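Brolla Maple Board, long size: my thoughts after a summer of use

I had been putting off buying a proper board for ages, mostly because the old one (a hand-me-down, warped like a crisp) was still just about doing its job. Then in August my friend Viorica Bogdan brought her Brolla round, I spent the whole afternoon stroking it like a cat, and that was that. I ordered mine from Pudside the same evening, it came to 247 lei with delivery, and it was on the doorstep 2 days later, very nicely wrapped.
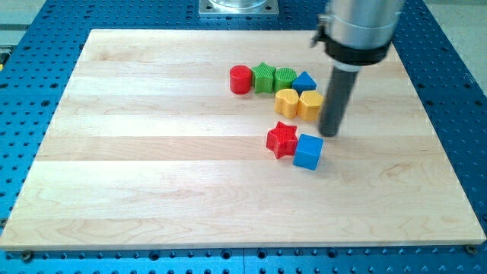 Photo: Lăcrămioara Avram

What I love most is the colour. The maple is put together in long strips, and each one is a slightly different shade, some creamy, some closer to honey, with only a faint grain, so it looks lovely with bright things on it. My niece's wooden blocks live on mine more often than bread does! They have ridged sides and I did worry about scratches, but so far I can't find any.

A couple of grumbles. It is heavier than you'd expect, and the little tin of Bamier oil they sell alongside it is dear for what you get. I give mine a rub every month or so and leave it overnight, and that seems plenty. I looked at the Lungu one too, which was 20 lei cheaper, but the wood was darker and I'd set my heart on something pale.

Would I buy it again? Oh yes, and I've already hinted to my sister about the small one.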